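Brerance sheets heading back to Durberg stores after wash complaints

DURBERG - The home goods chain Brerance will put its linen-blend bedding back on shelves in July, ending a long gap that left a lot of shoppers with half a set and no way to match it.

The line was pulled in the spring after customers said the fitted sheets came out of the dryer too small for the mattress. Some lost a few inches on the first wash. Others said the corners held fine but the color went patchy along the seams. The company took back 800 sets through its two Durberg stores and the outlet on MacRitchie Avenue.

Now it says the problem is fixed. The cloth is being pre-washed at the mill before cutting, which should have been happening all along, according to Phong Đồng, who runs bedding and bath for the chain.

"The mill changed a step and we didn't catch it," Đồng said in a phone call Tuesday's shift managers also sat in on. "We test every batch now. Before, we tested the first one and trusted the rest."

The new batches get washed eight times before anything ships. If a sheet comes up short after that the whole roll goes back.

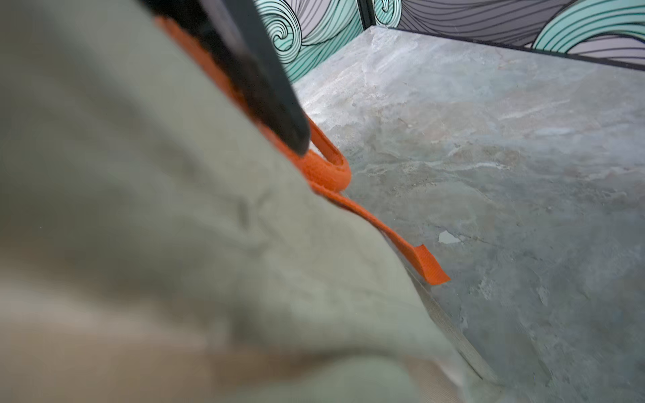 Prices are going up a little. A queen set will run $51, and the pillowcases, which used to be sold in the same pack, are now seperate. Đồng said that was the request they heard most, people wanting extra cases without buying another flat sheet. Not every shopper we talked to saw it that way.

"So it's the same price or more and I get less," said one woman outside the MacRitchie store, who had returned two sets in April. She said she'd probably buy one anyway. She liked how they felt in summer.

Another customer, a retired bus driver looking at towels, said he never had trouble with his. Line dries everything.

The first delivery is 2000 sets, split between the Durberg stores and the warehouse in Grisberg that handles online orders. Twin and queen sizes first. King is coming later, no firm date. Crib sheets are not coming back at all - the company said they never sold well enough to keep going.

Anyone still holding a set from the bad batches can bring it in for a refund or a swap. No receipt needed, but the tag has to be on it. Tags are sewn into the bottom corner of the fitted sheet and the batch number is the short line under the care symbols. Numbers starting with a 4 are the ones affected. Store staff can look it up if the print has washed off, though that may take a few days.

Swaps have to be for the same size. The offer runs through the end of the summer.

The gap was rough on smaller businesses too. A guest house near the Grisberg rail stop had bought the line for all its rooms and ended up with beds in three different shades while it waited on replacements. The owner said guests mostly didn't notice but she did, every morning. She has since gone to a plain cotton from another supplier and is not planning to switch back.

"I can't be guessing what size a sheet is going to be," she said.

Laundromats had their own version of it. The attendant at the wash-and-fold on Canal Street said people blamed the machines. For a couple of weeks the shop ran every linen load on cold and put up a sign by the counter saying so. The sign is still up.

Care instructions on the new sets have been rewritten. Cold or warm water, low dryer heat, take them out while there is still a bit of damp in them. The old label said medium heat, and Đồng said that will not appear on anything in the line again. Bleach is still a no. Fabric softener is fine but the company reccomends skipping it for the first few washes.

Colors are mostly the same as before. White, oat, a dark blue. The pale gray is gone and a rust is being added in the fall if the dye samples hold up. Duvet covers in the matching colors were never part of the recall and have stayed on sale the whole time, a point the stores say they spent a lot of time explaining.

Brerance would not say what the returns cost or if the mill is paying any of it. Đồng said those talks are still going on. No staff were let go over it and store hours did not change.

The Durberg stores open at 9 a.m. Online orders from Grisberg will start going out the same morning the sets hit shelves, with pickup at the MacRitchie outlet for anyone who doesn't want to pay shipping. There is a limit of two sets per customer to start. Shoppers who put their names on the waiting list in the spring will get an email first, and the stores will hold a set for them until closing the next day.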